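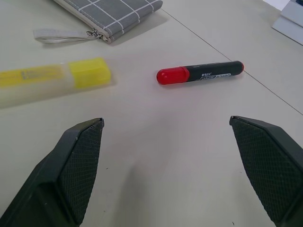 Chapter 7
Leisure Facilities in Hotels

By the end of this chapter you should be able to:
describe the main types of leisure facility found in hotels
explain how a hotel decides who may use them and when
work out the cost of a facility per guest visit
suggest changes to opening hours using attendance records

7.1 Why hotels have pools and gyms

Few guests choose a hotel only for its swimming pool. Many will rule a hotel out if it does not have one. This makes leisure facilities hard to judge in the accounts. The restaurant takes money at the till and the bedrooms are sold by the night, but the pool is usually included in the room rate and seems to earn nothing.

In this chapter we use the term leisure facility for any space in a hotel that is set aside for exercise, bathing, treatments or play. It covers a large spa with its own reception desk and also a small room with two running machines. It does not cover bars, lounges or meeting rooms, which were dealt with in Chapter 5.

Facilities can be grouped by how they are paid for. Included facilities are open to all staying guests at no extra charge. Charged facilities, such as massage rooms, are paid for at each visit. Member facilities are also open to local people who pay a monthly fee. A single hotel may have all of these, and the same room may change from one group to another during the day.

7.2 Case study: the Tokstead Hotel

The Tokstead is a hotel on the edge of a market town. It has a heated indoor pool, a gym and a treatment room. The general manager, Araceli Montoya, was asked by the owners to report on whether the pool should stay open through the winter. Her report was dated Jan 9, 2019.

Until then the hotel had kept no record of who used the pool. The leisure supervisor, Getachew Mamo, set up a signing-in sheet at the changing room door and kept it going for all of February. At the end of the month the sheets showed 561 visits. The cost of heating, cleaning, water treatment and staff for the same month was £3492.

Dividing the cost by the number of visits gives a cost per visit of £6.22. The owners had expected a much higher figure. The sheets also showed that early mornings were busy, mostly with business guests, and that the pool was often empty between lunch and the end of the school day.

Two proposals were put forward. Mamo suggested closing the pool in the early afternoon and using the time for cleaning, which was then being done at night on a higher rate of pay. Vega Carretero, who ran the front desk, wanted to sell the quiet hours to a local swimming school. The hotel tried the first proposal and put off the second until its insurance had been checked.

Key terms
Cost per visit: the total running cost of a facility over a period, divided by the number of visits in that period.
Off-peak hours: the times of day when use is lowest.

We return to the Tokstead in section 7.5, where its membership scheme is discussed. The next section deals with pool safety and the number of trained staff needed on each shift.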